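Natstead police on the break-ins at the Hokari Building, 11 April 2018. Short thread.

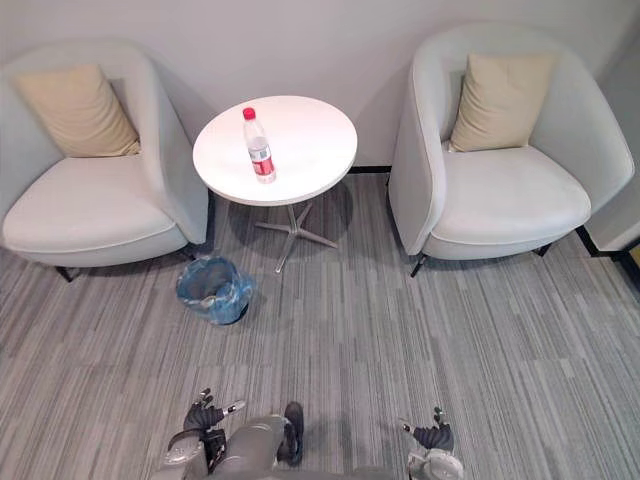
Police say someone forced a side door at the Hokari Building on Assefa Street shortly after 2 a.m. and went through offices on two floors. No one was inside. A lot of you work in places like this, so check your waiting areas too, the spots with a couple of armchairs and a small side table between them. At Hokari a tablet was taken from a table in a lobby.

Reported missing so far: nine laptops, the tablet and $200 from a cash box. One tenant, Preva, puts its own loss at $2000.

Officers were on scene until after 5. The side door has been boarded up and the front entrance is open as normal.

No arrests. Police have not given a description of anyone. They are asking businesses on the 70 block of Assefa for video from midnight to 3 a.m.

There was a similar break-in two streets over in October. Police would not say if they think the two are linked.

If you saw anything, call the Natstead police front desk. You can leave a tip without giving your name.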